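Mar 29, 2018 — workshop notebook, serum bench

Okay, where was I. Batch 21 of the night cream is in the jars and I like it way more than 20 (which smelled like a crayon box, sorry Ornella!). I dropped the wax a bit and stirred longer off the heat. Left a spoonful on the shelf to see if it weeps.

Now the money part, seeing as everybody keeps asking me. Piltumlow wants us in as a "starter pack" supplier for their reps. They'd take 2,000 jars by July, and the reps would each buy a pack of 40 up front. I went through the pay plan twice with Trinity Park and we both got stuck on the same page. A rep has to move a whole pack before the bonus kicks in, and the bonus comes out of the next rep's pack. Hmm. I don't love that.

Wosteso is duller but cleaner: they buy jars, they sell jars, done. Lower price per jar though, and they want the lids changed. 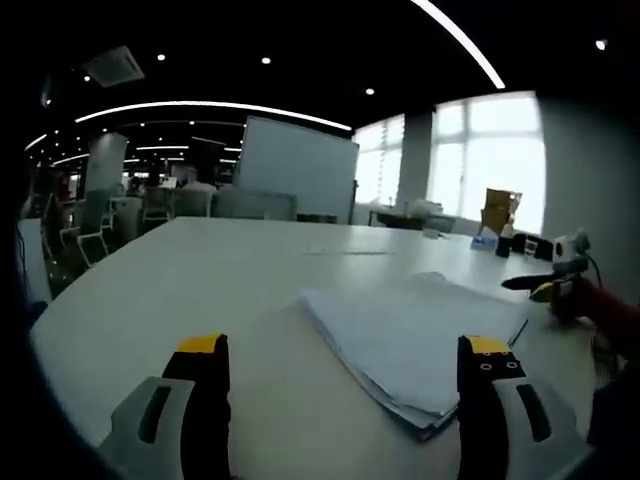
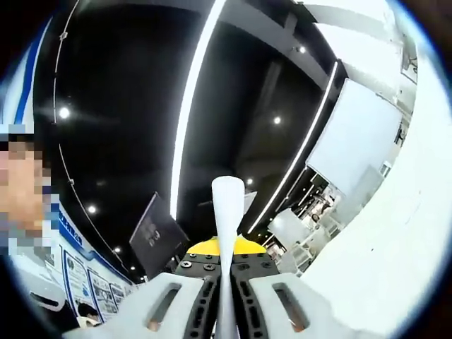
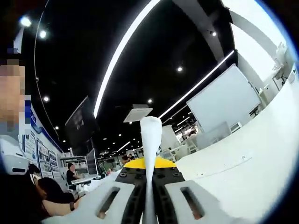
Periklis Michailidis thinks I'm being too fussy about Piltumlow — a rep who can't sell 40 jars of cream to friends and family wasn't going to stay anyway, he says, and at least they pay before we ship. Fair point on the paying. I still want their returns policy in writing, because the one I have stops halfway through a paragraph about opened jars.

To do: ask Kowalczyk for a price on the smaller lids, redo the label with the ingredients in the right order, weigh ten jars from 21 (two felt light to me). Fitzgerald Baptiste has the good scale, get it back!

Spoonful on the shelf looks fine so far. Checking again before I lock up.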